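About Karnura

Karnura supplies and maintains tableware, table linens and small kitchen goods for shared dining rooms: staff canteens, boarding houses, training kitchens and residential programs. The company was set up by Severyn Tkachenko, who had spent 15 years managing kitchens and wanted a supplier that would replace one bowl without requiring the purchase of a full case.

The business operates from a single building divided into a stockroom, a wash area and a table room. The catalog currently lists 2,973 items. Discontinued items stay in the catalog for as long as matching stock remains on the shelf.

What we supply

Bowls, plates and serving dishes are sold singly or in sets. Each glazed piece is listed by outside diameter, depth, rim width and weight. Color is recorded separately for the rim and the interior, as the two often differ on the same piece and customers matching an existing set need both.

Small bottles and jars are sold empty, with caps. Capacity is measured to the shoulder of the bottle. Labels are supplied blank and accept pencil, ballpoint or permanent marker.

Cleaning goods are limited to sponges, cloths and brushes. We do not sell detergents or polishes.

How items are checked

Every new line goes through the table room before it is added to the catalog. Work is done on a wood table, which is closer to the conditions in most of our customers' dining rooms than a steel bench. Bowls are checked for rocking at the base, chips along the rim and stability with an item standing inside. Bottles are checked for cap fit and for whether they stay upright when the table is bumped.

A line passes if no more than 5 pieces in a batch of 100 are set aside. Set-aside pieces with cosmetic marks only are sold at a reduced price under the name Otance. Pieces with structural faults are not resold.

Table care

Wood tables are wiped along the grain with a damp sponge and dried with a cloth. Standing water is removed promptly, particularly at seams between boards. Bowls with unglazed feet should be lifted when moved. Customers who buy tables through our partner workshop, Mykhailiuk, receive a care sheet with the finish type and the recommended oil.

Returns and replacements

Unused items may be returned in their original condition. For replacements, send the item number or the measurements of the piece. If neither is available, send the piece itself and it will be measured on arrival. Orders for the Bristesance range are made up once a year in September, and requests received after that are held for the next run.

The table room

The room is kept for checking and for trial settings. Items are laid out on the tabletop one line at a time or in mixed groups, such as a shallow green bowl with a small clear bottle standing in it.
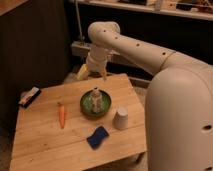 Contact and visits

The stockroom counter is open from 8:30 a.m. to 4 p.m. Visits to the table room are by appointment. Bring a sample piece if you are matching an existing set.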